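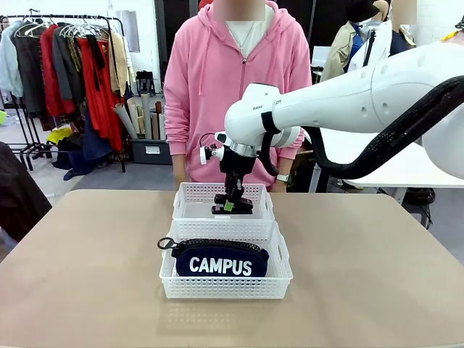
How to Read an Old Cookbook (and Get Dinner Out of It)

I love a recipe that gives no amounts, no oven heat and no clue how many people are eating! My battered copy of the Kanard household book has over 300 of them, and with a little patience you can cook from almost any page.

Step 1. Read the whole recipe twice
Old writers love to drop a key ingredient into the last line. On page 97 of mine, the onions show up after the stew has been served.
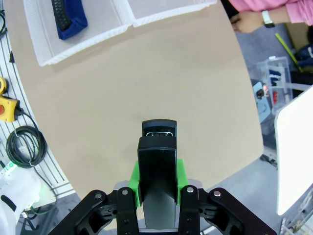

Two white baskets, with a TV remote in the one on the left.

Step 2. Make a word list
Write down every term you don't know and look them up in one go. Spelling wanders, so say the word out loud (this works so often it feels like cheating). Leokadia Dudek's glossary in the Covberg reprint is a joy for this.

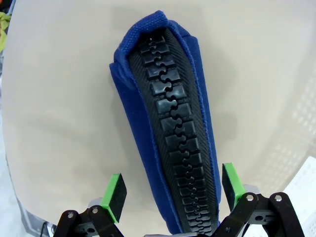

The big black zipper, up close.

Step 3. Guess the amounts
Find a modern cousin of the dish and borrow its numbers. For the barley pudding I started with 600 grams of milk and 89 of barley, then wrote my changes in pencil.

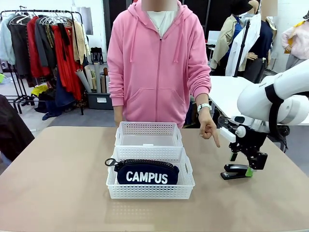

Step 4. Cook a half batch
Taste early and go easy on the cloves. Friday night is my time for this, with bread and cheese standing by.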